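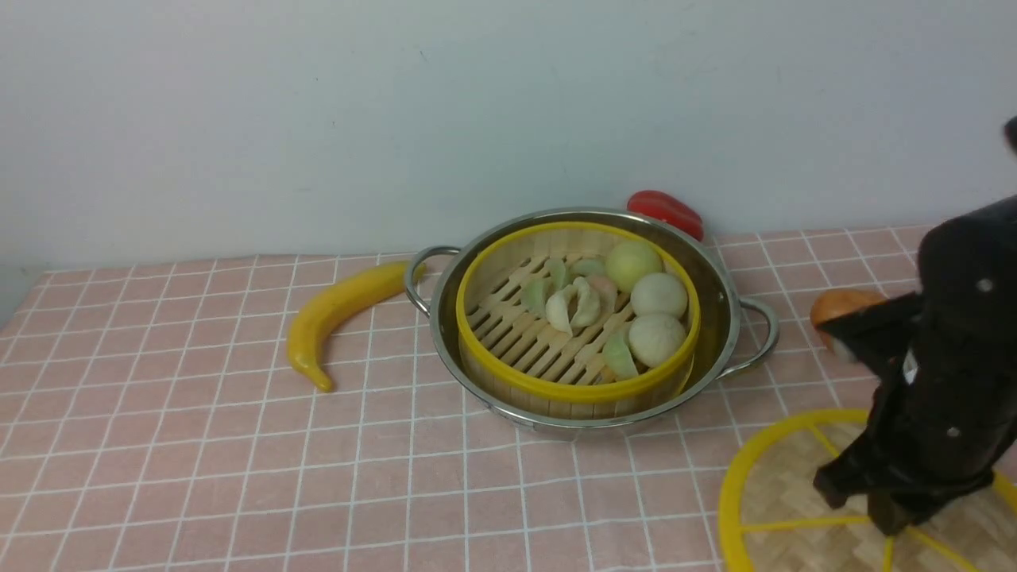

Search this site
Enter keywords
Go

Working Group on Handling Practice for Tabletop Robots
Minutes of the October meeting

Present: members from Nuvar, Zinari, Painemal and the Golis test room. Meeting opened at 9:30 a.m. The chair was taken by the member from Zinari.

1. Minutes of the last meeting

Accepted with one change. Under item 4, "operator" should read "person in charge of the cell." The two are not always the same person and the draft guide treats them separately.

2. Draft guide, section 3: setting up the table

The group went through the section line by line. Agreed text:

3.1 The cloth or mat must lie flat and be fixed at the corners before the arm is powered. Clips must not stand higher than the cloth by more than the thickness of a finger.

3.2 All items for the task are placed by hand with the arm in the parked position.

3.3 Items that are not part of the task may be left on the table if the task sheet says so. They are to be listed by name on the sheet.

Painemal asked for 3.3 to be dropped and a clear table required every time. Golis was against this. Kitchen tasks in particular are meant to be done with other things lying around, and a clear table would make the results less useful. The group kept 3.3 and added the requirement to list the items.

3.4 Play food and other light pieces are to be checked for cracks and loose parts at the start of each shift. Damaged pieces go in the reject bin and are not glued.

3.5 was held over. Nuvar will send new wording on patterned cloths.

3. Draft guide, section 4: lids and containers

Most of the meeting was spent on this. The current draft says only that lids should be "handled with care," and all agreed that this can't be checked.

Golis reported on its own log of lid tasks. Of 1261 attempts, 106 were stopped by the person in charge. The most common reason written down was the lid catching on the rim of the container. The second was the fingers pressing the lid against the table. Zinari asked if the log separates woven lids from metal ones. It does not. Golis will add a column.

Agreed text:

4.1 The task sheet must say where the lid starts and where it should end up.

4.2 The closing force of the gripper is set for the weakest item on the table.

4.3 When the fingers point down toward a flat lid, the arm must slow to its low speed before contact.

4.4 If a lid is dropped, the arm is stopped. The person in charge decides whether to reset or to end the attempt. Either way it is logged as a drop.

4.5 Handles of pots are to be kept free of other items if the task calls for lifting the pot. For tasks that leave the pot in place this does not apply.

There was a disagreement on 4.3. Nuvar wanted a figure for low speed in the guide itself. Painemal said its older arms could not all be set to the same figure. Left without a figure for now, with a note that each site writes down its own.

4. Hands inside the work area

No change to the rule. No hands over the table while the arm is powered, including for small corrections. Zinari said that new staff still reach in to straighten an item. The wording will be moved to the first page of the guide and repeated on the wall card.

5. Records

Sites now hold roughly 2909 task sheets between them, on paper and in files. It was agreed that the first 100 from each site will be checked against section 3 once the text is final. Painemal may need until after the winter break.

6. Other business

The wall card is to be printed in a larger size. Golis has run out of the small ones.

The stop button label at Nuvar has worn off again and will be replaced with an engraved one.

Actions
Nuvar: wording for 3.5; stop button label
Golis: lid column in log; drop form sent to all sites
Zinari: clean copy of sections 3 and 4; wall card
Painemal: list of arm speeds by model

Meeting closed at 11:50 a.m.

Recent items
Minutes of the September meeting
Wall card, draft 2
Section 2: Powering up and parking
Form for reporting a dropped item
Comments received on section 1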